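Undeslow tabletop project: progress report for April
To: Raelene Kingi
From: Tegan Tapsell

Hi Raelene,

It's been a busy month, and mostly a good one. The short version is that the new planner is in, the perception side is better than it was in March, and the timing problem between the two arms took far longer to sort out than I'd told you it would. I'll go through them in that order.

Planner first. We've stopped planning each arm separately and now plan both together, with the space in the middle of the table treated as something they have to share. The old way had each arm assume the other one would stay put, so whenever both wanted the middle one of them simply froze until the timeout. Xue (our name for the new planner, sorry, I know you asked for sensible names) works out who goes first and slows the other one down a touch. It's slower on simple jobs, where you don't need any of that, and I'd like to add a shortcut for those next month.

Perception. We relabelled the whole set of table images, all 3,066 of them, and retrained Lasov on it. The big gain is on flat shiny things. Dark phone screens used to come back as a hole in the table — the depth reading just drops out on glass — and the grasp code would then quite happily aim at nothing. Lasov now takes the outline from the colour image and fills in the height from the table plane. It still gets muddled when two objects touch, and I haven't got a fix for that yet. Clear plastic is poor too, so please don't promise anyone cups.

Now the timing problem. The two arm controllers were keeping their own clocks and drifting apart, and by the end of a long run the left one was acting on positions that were 42 milliseconds old. That doesn't sound like much! But when the grippers are working close together it's enough to make the collision check stop everything. I spent the best part of two weeks blaming the planner for it, which I'm a bit cross about. Both controllers now take their time from the same source and every message is stamped when it's sent.

With that in place we logged 884 runs on the two-phone task, using Nevunach to replay any that stopped early. Most of the early stops were the overlapping objects problem I mentioned, and a handful were plain bad grasps on the edge of a phone.

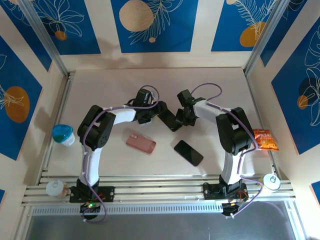 The two-arm setup with a pink phone and a black phone on the table, grippers close together over the middle.

Replay has been the nicest surprise, by the way. You can now load a stopped run, change one planner setting and see what it would have done, without going near the hardware. I'd like to write that up properly so the other team can use it.

For May I'm planning the shortcut for simple jobs, a first go at touching objects, and the replay write-up. The budget is where we said it would be. The one thing I need from you is a yes or no on the extra storage, as the logs are filling up the disk faster than I can sort through them.

Cheers,
Tegan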